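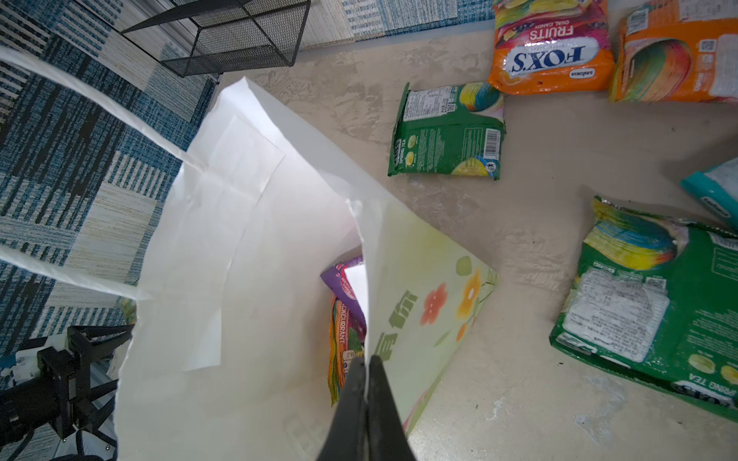

White paper bag with twisted cord handles, open on a tabletop.

Konodon: a word list for paper bags and small packaging

Konodon is a plain text glossary of the words people use for bags, boxes, wraps and their parts. It was started to help small shops write product listings that match what buyers type into a search box. It is maintained by Firouzeh Vahidi.

Contents

terms.csv – one row per term
variants.csv – spelling variants and regional words, keyed to terms.csv
notes.txt – longer remarks on terms that caused arguments
CHANGES – what moved between versions

Columns in terms.csv

id: a short code, never reused
term: the preferred form, lower case, singular
part_of: the id of the larger item, blank for whole items
material: paper, board, film, cloth or mixed
definition: one sentence, no longer than 75 words
source: T for trade catalog, S for shop listing, C for conversation
status: draft, checked or retired

Files are UTF-8, comma separated, with a header row. Definitions that contain commas are quoted. Blank cells mean "not recorded", so please don't read a blank material as mixed.

Where the words come from

The first batch was typed in by hand from old trade catalogs. Shop listings were added later, with the shop names removed. The last group came from talks with people at Sirko, a packaging wholesaler, who corrected a lot of our handle terms. "Rope handle" and "cord handle" used to be one entry. They are now two, because buyers at Sirko order them separately, but a search for either should return both. Use variants.csv for that.

"Gusset" is defined for bags only. The envelope sense is listed in notes.txt and may get its own row.

"Turn-top" and "folded top" are still drafts. We have seen each used for the other.

Known gaps

Cloth bags are thin. So are words for tissue and filler. Canadian usage is recorded only where it differs from American usage in spelling. Trade names are left out on purpose, even common ones.

Loading

Any spreadsheet program will open the files. If ids such as 0012 lose their zeros, import that column as text. The Plustari catalog tool reads terms.csv directly, but it ignores retired rows without a warning – check your counts after import.

Changes in version 8

Handle terms split as described above. The status column replaces the old "ok" column. Retired rows are kept at the end of the file. The August release had a broken quote in the entry for "carrier", now fixed.

Corrections

Send the id, the current wording and the wording you want. A link to a listing or a catalog page helps. Small fixes usually go in within about 5 working days. New terms wait for the next version.

License

CC BY 4.0. Credit as "Konodon word list, F. Vahidi".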